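Grustum opens its doors for a look at laundry lessons

7/22/25

There was a good crowd at the Grustum workshop in Flerkberg for the winter open morning, and plenty of people stayed well past the end of it, mostly to have a turn at teaching a robot what to do with the washing. It was a cheerful few hours, with kids up the front, grandparents not far behind them and a steady supply of lamingtons from the bakery next door.

The team has been working on clothes for a while now. They began with tea towels and moved on to T-shirts in December, and these days most of the effort goes into trousers and hangers, a pairing that gives plenty of humans trouble too. The teaching is all done by remote control. A person sits at a desk with a pair of hand controls, watches the view from the robot's wrist on a monitor, and does the job slowly while every movement is recorded. So far the team has saved 1377 of these demonstrations, and they would like to have 4000 before they let the arm try the whole job on its own.

Soft clothes are the hard part, we were told, and fleecy trackpants are among the hardest, as they bunch and puff up wherever they like. The trick the operators have settled on is to take a small pinch of fabric close to the hanger and go gently from there – a big handful tends to bring the whole lot along with it. 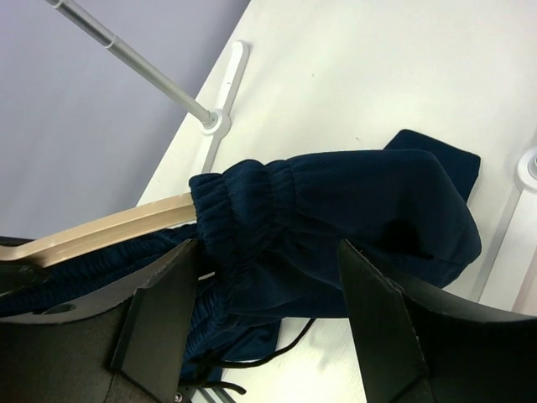
Visitors take the controls

Anyone over the age of 8 was welcome to try, and the line went right out past the roller door. Most people found the first minute or two a bit of a muddle (your own hands want to do everything at once!) and then got the hang of it and didn't want to give up the seat. Visitors' attempts were kept separate from the proper recordings, so there was no harm done by a dropped leg or a runaway drawstring.

The Galindo library is hoping to host a smaller version for the school holidays, and Sarken Hall has offered its front room for an evening talk, with dates still to be settled. If you'd like to hear when they are, leave your name at the Grustum front desk, or ring extension 1010 – and do leave a message if it rings out, as they are often all at the controls.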